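Fanent Duo wireless controller review

The Fanent Duo is a wireless gamepad for PC and consoles that sells for well under what the big names charge. I have used it as my main controller since May, mostly for racing games and couch co-op, with a few long evenings of online shooters. My save file in Tarnalham says 93 hours, and nearly all of them were played on this pad.

Setup is simple. There is a small USB receiver in the box, a charging cable and a fold-out sheet with the button combinations on it. Plug in the receiver, hold the home button until the light stops blinking, and it works. Bluetooth is there as well, but I noticed more delay with it and went back to the receiver after the first night.

The shape is close to what most people are used to. The grips are a little thicker than on the controller I had before, and they suit large hands better than small ones. My daughter found the shoulder buttons a stretch. The sticks are good. They have a firm center and I have seen no drift so far. The triggers have a long pull, which helps in racing games and gets in the way in shooters. A switch on the back shortens the pull, and I leave it on for anything online.

The D-pad is the weak spot. Diagonals register when I only want left or right, and in fighting games that costs you rounds. If you play a lot of those, look at the Nyarko Arc. It has a much better D-pad, though its sticks feel loose by comparison.
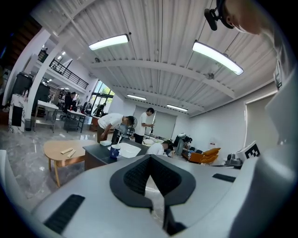

Overhead lights on a white corrugated ceiling.

Battery life is fair. I get 17 hours with rumble on and a bit more with it off. A full charge takes just over two hours, and you can keep playing while it is plugged in. The battery light only tells you when you are nearly out, so I have gotten into the habit of charging it after every long session.

Multiplayer is where I had the most questions before buying. One receiver handles up to four Duo pads, and pairing the second one took less than a minute. With two of us on the couch there were no dropouts. I tried it with four at a friend's place and one pad lost its connection twice in the same evening. Moving the receiver to a front port fixed it.

The headset jack works, with a faint hiss when no one is talking. Chat came through fine on the other end.

The companion app is called Ilov and it is PC only. It lets you remap buttons, change the stick curves and update the firmware. Remapping is easy. Saving profiles is slower than it should be, and the app forgot mine after one update. Write your settings down somewhere before you update.

The store page had 2,932 ratings when I ordered, and most of the complaints were about the D-pad and the app. I agree with both.

Good: sticks, trigger switch, easy pairing, price
Bad: D-pad, vague battery light, app loses profiles

Score: 7 out of 10

I bought a second one for guests and would do it again at the same price. For fighting games I still plug in my old wired pad.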